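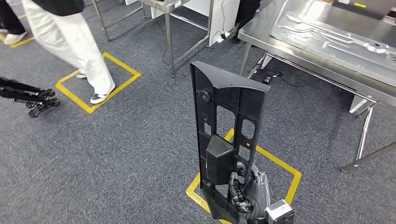
4.2 Sorting of moulded parts

Scrap plastic from the Treltar and Ustine yards was weighed at the gate and sorted by hand. Of 2,798 parts received, 1,379 carried a readable material mark. The rest went to the float tank in lots of 200 -- a slow step, and the main cost in June. Parts still joined to wiring (see Figure 3) were set aside, as mixed lots fetch a lower price.

Figure 3. Dark moulded panel with rounded cut-outs, taped wiring harness and corrugated conduit.
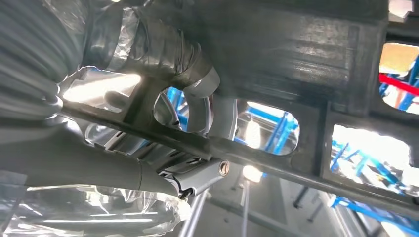 Masanja replied that price was a poor guide, as its own buyers took mixed lots at the full rate until the spring. We have kept the two groups apart in Table 5 for that reason.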